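Gevdale Two-Arm Bench
Equipment page: bench, tasks and the view-dropout result

The Gevdale is our two-arm manipulation bench, and the one we reach for first when we want to know whether a learning method copes with everyday clutter. Its standard task is can tidying: pick up cans from the floor and stand them on top of the cabinet.

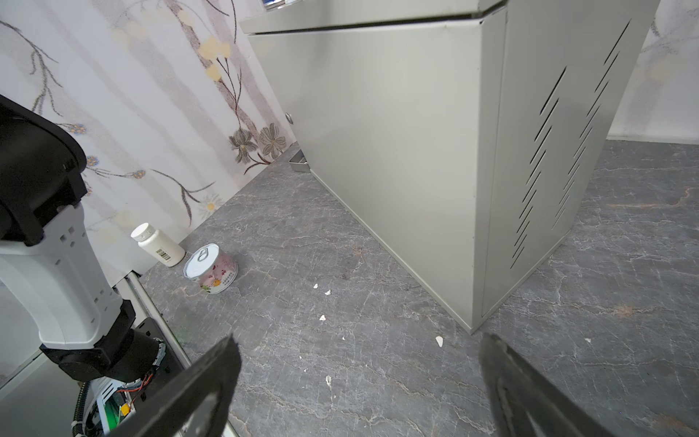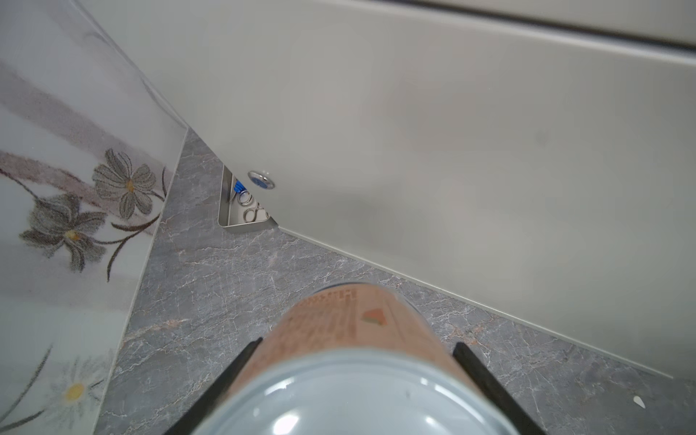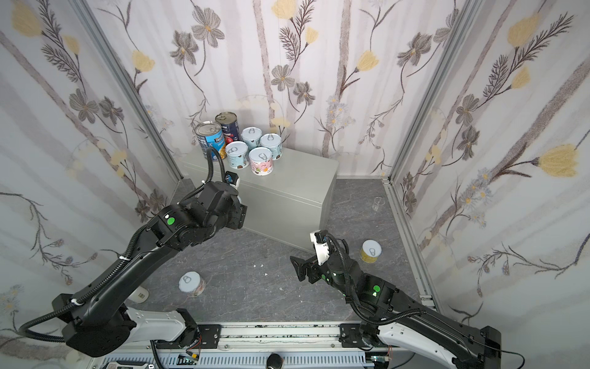
Can tidying on the Gevdale: two wrist views, then the fixed view of both arms.

Words: the Koseck bench group
Last revised in March

What you get
Two black arms on a shared linear rail, each with a two-fingered gripper and its own wrist camera, plus a fixed camera that takes in the whole enclosure. The walls are papered in a floral print and the floor has a marble pattern. We love this bit! Plain grey walls make life very easy for a vision model, and a method that only works against plain grey isn't much use in a kitchen.

The method
View dropout is simple enough to explain over a cup of tea. During training we blank one of the three camera streams at random, for a stretch of the demonstration, and the policy has to carry on with what's left. Nothing changes in the network itself, and when the policy runs for real it gets all three streams back.

We got the idea from watching wrist footage. Once a can is between the fingers it fills a good part of the view, often too close to be sharp, and the label stops being much help. The fixed camera still knows where the cabinet is. A policy trained in the ordinary way tended to lean on one view and ignore the other two - ours was very fond of the wrist.

The result
We trained on 363 demonstrations, all of them recorded on this bench. With view dropout the policy held on to cans it used to lose on the way up to the cabinet top, and it went back for a second try far more readily after a poor grasp. The big surprise for us was tall cans. We had expected the short ring-pull ones to gain most, and it was the other way round.

It has weak spots. Cans lying on their side are still hard, and clear plastic cups are harder. We ran 5 training seeds, and 2 of them were noticeably slower near the walls.

Working with it
The Cestel recording software comes set up, with the three streams already lined up in time. De Bruijn finger pads fit without an adaptor. Check the wrist cable has slack at full reach before a long run, and sweep the floor between sessions, as small paper or plaster flecks do show up in the wrist views.

Training settings and the task sheet are in the download folder, along with the runs that went badly - those are well worth a look.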